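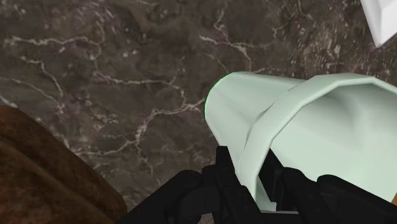

Attribution of Official Statements in Short News Items
Project report, Media and Politics unit
Submitted October 7, 2022

1. Aim

The project looked at how short news items name the source of an official statement. A government office rarely speaks to a small outlet directly. In most cases the outlet repeats a wire report, which repeats a press briefing, and the reader is left to work out who said what. We wanted to measure how much of that chain is still visible in the published text.

2. Material

Items were collected from two online outlets, Wevetti and the Briditz Courier, during September. An item was kept if it was under five paragraphs long and reported at least one statement by a minister, a spokesperson or a government department. Opinion columns and live blogs were left out. The final set holds 357 items with 2656 sentences. Headlines were stored separately and are not part of the sentence count.

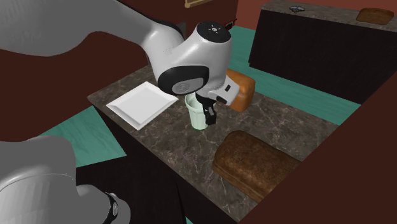

Figure 1. Robot arm over a kitchen counter (computer render).

3. Method

Each sentence was placed in one of four groups: named speaker, office only, other media, or no source. "Office only" covers wording such as "the ministry said". If a sentence carried two sources, the one closer to the original statement was used. Labels were entered in Cultus, which exports a plain table with one row per sentence.

Tamás Pintér wrote the coding guide and labelled the full set. A second coder then labelled 30 items without seeing the first set of labels. The two coders agreed on 79 per cent of sentences in that sample. Most of the disagreement was between "other media" and "no source", where a source was given early in the item and not repeated.

4. Results

Named speakers were the largest group at both outlets. They were placed mainly in the first two paragraphs. Later paragraphs relied more on the office alone, and background paragraphs at the end often had no source at all – even where they repeated a claim made by the same office some days earlier.

Wevetti linked to the original briefing more often than the Courier did. The Courier tended to name the wire service and stop there.

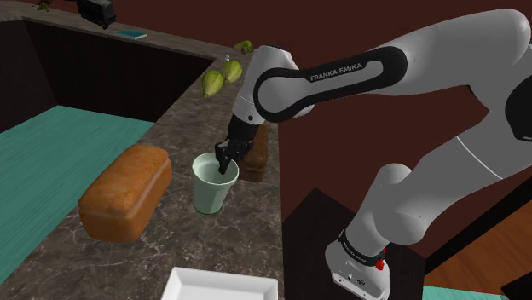
Image credit: Tamás Pintér

5. Limits

The set covers one month and two outlets, both in English. Statements first made in another language were labelled from the English text only, so errors in translation were not checked. A planned comparison with the weekly Magyar was dropped when its archive could not be searched by date. Items edited after publication were coded in the version first saved.

6. Further work

The rule for sources given early in an item needs to be rewritten before the guide is used again. Headlines should be coded with the same four groups and compared with the first sentence of each item.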